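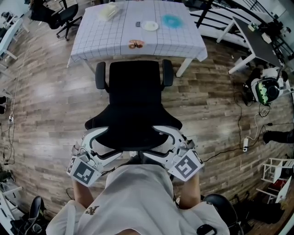
Das Erbe der Tante

Also, ich muss mit dem Brief anfangen, sonst versteht das keiner. Er kam an einem Samstag, was schon mal komisch war, weil Notare samstags doch angeblich Golf spielen. Absender Larnholm, und ich dachte erst, ich hätte wieder irgendein Abo nicht gekündigt. Larnholm kannte ich nur von den Postkarten meiner Großtante Hedwig: eine Mole, ein Leuchtfeuer, hinten drauf immer derselbe Satz. »Wetter geht, Knie geht nicht.«

Hedwig war also tot, und sie hatte mir ihr Klavier vermacht. Mir! Ich kann »Alle meine Entchen«, und auch das nur bis zum Schwänzchen in die Höh'. Das Klavier wog laut Schreiben 512 Kilo (ein Flügel, wie sich später zeigte, der Notar hatte es mit den Instrumenten nicht so), und ich hatte bis Ende November Zeit, es abzuholen oder schriftlich darauf zu verzichten.

Ich bin dann hingefahren. 524 Kilometer, zweimal umsteigen, ab Edside mit dem Bus, in dem außer mir nur eine Frau mit einem Korb Quitten saß. Ich hatte mir vorgenommen, im Bus schon mal die Verzichtserklärung auszufüllen, aber die Straße da oben ist so, dass meine Unterschrift aussah wie ein EKG, und da hab ich es gelassen.

Das Haus roch nach Hedwig. Ich hatte sie elf Jahre nicht gesehen und hätte niemandem sagen können, wie sie riecht, aber kaum war die Tür auf, war ich sieben und hatte Kompott auf dem Pullover. Ich hab mich erst mal auf die Treppe gesetzt.
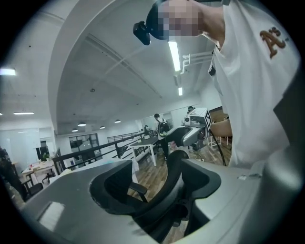

Der Mann mit der Stimmgabel

Gegen vier klingelte es. Draußen stand ein Herr im Regenmantel und sagte, er heiße Jui-lin Yeh und komme wegen Tu.

»Wegen mir?«, sagte ich. Ich fand es etwas schnell mit dem Duzen, noch dazu mit falschem Anlaut.

»Tu«, sagte er geduldig und zeigte an mir vorbei ins Wohnzimmer. So hieß der Flügel. Hedwig hatte ihn so getauft, vor Ewigkeiten, nach dem Geräusch, das der tiefste Ton machte, wenn man das Pedal hielt. Herr Yeh stimmte ihn zweimal im Jahr und bekam dafür 48 Mark, später 48 Euro, denn über Preise wollte Hedwig nicht noch mal reden müssen.

Ich hab Kaffee gemacht (der war älter als die Währung, glaube ich, aber er hat ihn getrunken), und er hat den Deckel hochgestellt und angefangen. Wer noch nie dabei war, wenn ein Flügel gestimmt wird: Das ist furchtbar! Ein Ton, noch mal derselbe Ton, noch mal, ein winziges bisschen anders, und man sitzt daneben und will schreien. Nach einer Stunde wollte ich nicht mehr schreien. Nach zweien hörte ich, wann er zufrieden war, bevor er den Hammer absetzte.
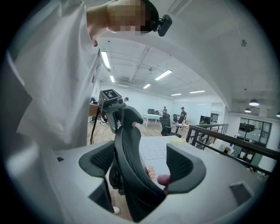 »Sie nehmen ihn doch mit?«, fragte er irgendwann, ohne sich umzudrehen.

Ich sagte, dass ich im dritten Stock wohne. Dass der Umzug fast 2000 Euro kosten würde, ich hatte bei drei Speditionen angerufen, und die eine hatte einfach aufgelegt. Dass ich im Büro bei Workodness gerade auf halbe Stelle gesetzt worden war und dass ich, das sei vielleicht auch nicht ganz unwichtig, nicht spielen kann.

»Hedwig auch nicht«, sagte Herr Yeh.

Ich hab gelacht, aber er meinte das ernst. Keine einzige Note! Sie habe abends den tiefsten Ton angeschlagen, das Pedal gehalten und gewartet, bis er weg war. Dann sei sie ins Bett gegangen. Jeden Abend, vierzig Jahre lang, und einmal, als eine Saite gerissen war, habe sie ihn nachts um elf angerufen, weil sie nicht schlafen konnte.

Er packte sein Werkzeug zusammen, ich gab ihm die 48 Euro, er zählte nicht nach. An der Tür sagte er noch, seine Schwester habe im Ort die alte Bäckerei gemietet, da sei hinten ein Zimmer frei, trocken, Erdgeschoss, breite Tür. Nur so. Und dann war er weg, und ich stand da in Socken.

Als es dunkel war, hab ich mich auf die Klavierbank gesetzt und ganz links die Taste gedrückt. Tuuu, machte es. Ich hielt das Pedal und guckte auf die Verzichtserklärung, auf der immer noch das EKG war, und der letzte Bus nach Edside fuhr draußen vorbei.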